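### 4.2 Changes in the packing room

The Ernodska site had used the same packing routine for years before the arms arrived. Staff took returned household goods from a trolley, emptied any bags by hand, sorted the contents and put them into crates for the next shift. Two arms were installed in June, both running the Voma controller, and we followed the work there over 20 shifts. In that time 2502 items were logged. We interviewed 33 employees at Ernodska and at the smaller Jirkidano site, where the same system had been running longer.

Managers at both sites expected the arms to take over lifting and leave sorting to people. The division that settled in was less clean. Rigid goods with a plain outline went to the arms almost at once. Soft goods stayed in dispute, and most of the talk we recorded at the counter was about them.
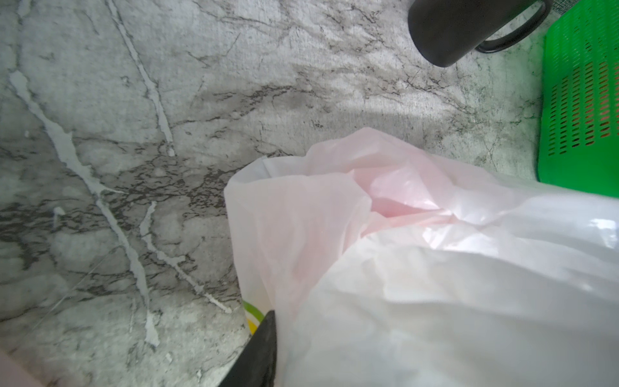
**Figure 3.** Handling a soft item at the counter, wrist camera view.

Job descriptions at Ernodska were not rewritten when the arms came in, and the packers' grade and pay stayed the same. What changed was the kind of attention the work asked for. Before, a packer could sort by feel and talk to the person at the next station. Now the packer watches a screen and decides whether to let a grasp go ahead. The bag in Figure 3 is the sort of item that calls for this decision: it is translucent and bunched in loose folds, and the finger is pressed against its left side with printed packaging showing from under one fold. A packer has to judge whether the arm will close on the bag alone. Several described this as "reading the plastic," and they did not agree on how it should be done.

Those with long experience of hand packing tended to step in early. Newer staff waited longer, and some told us they were unsure whether stopping the arm would count against them. The Nikzad log records each stop with a time but no reason – a stop made out of care looks the same as one made by mistake. Supervisors at Jirkidano had dealt with this by adding a short note field, which the packers there used often. Ernodska had no such field during our study.

Staff at both sites reported less strain in the shoulders and more tiredness in the eyes by the end of a shift. Opinions on the trade were split. Rotation between the screen and the crates was the change most often asked for, and we return to it in Section 5.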